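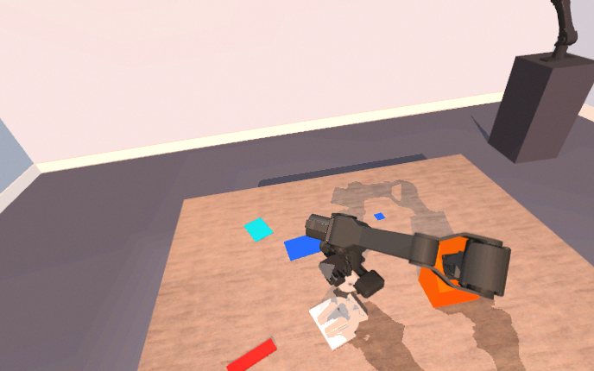

Viera Lukáč asked if she must sand the whole table again, when only one corner feels rough after the first coat of oil. No, the corner is enough.

Leave the oil to dry overnight. Then take fine paper and go over the rough place by hand, always along the grain. Press lightly — the weight of your hand is sufficient. Wipe the dust with a cloth that is a little damp and wait until the wood is dry.

Put a small amount of oil on the corner and spread it thin, going a bit over the old edge so no line remains. After 15 minutes, remove what the wood did not take. The second coat for the complete top can follow the next day.

Oily cloths can catch fire by themselves. Lay them flat outside to dry before you throw them away.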